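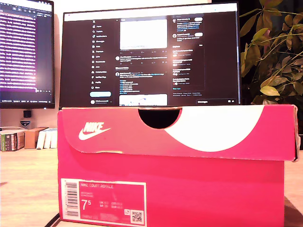
Pendo Mfaume asked, after reading the last report, why the grant was going on a gripper that opens shoe boxes when the application talked about sorting stored parts. The short reply is that the parts at Dorness are kept in shoe boxes, and until the arm can get a lid off it can't sort anything.

Rodau build, report to the Ekanayake Fund, 21 March 2026

Work done
The arm is assembled and runs from the desk at home. The shoulder joint that slipped in August has been replaced with a geared one and has not slipped since. The new fingers are printed and fitted, with rubber pads from an old cycle tube. The wrist camera finds the edge of a lid in most lights but still gets confused by glossy card, and large printed logos make it worse.

We ran 70 lid trials with the new fingers. The arm lifted the lid clear in just over half of them. Most of the failures were the same fault: one finger went into the finger hole at too shallow an angle and pushed the whole box along the desk. Changing the approach angle in software helped. Weighting the box also helped, but the stored boxes vary a lot in weight, so I have taken the weights out again.

Putting the lid back is not working yet. The arm can pick up a lid lying flat, but a lid standing at a slant is read as part of the box and the planner gives up.
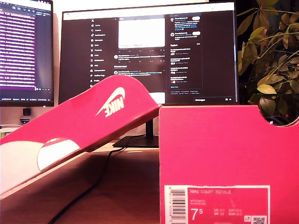

Lid at a slant against the upright box, Court Royale size 7.5.

I have started collecting positions like this one for the planner to work from. It is slow - each one has to be marked up by hand in the evening - and I would like to reach 500 before changing the code again.

Spending
£1,182 to date, mostly motors and the camera. The second driver board from Dalham arrived faulty and is being exchanged at no cost.

Next period
Finish the marked-up set, retest lid removal with plain brown boxes, then move the arm to the Dorness workshop. The move depends on bench space, which has been promised but not confirmed. No further money is requested at this stage.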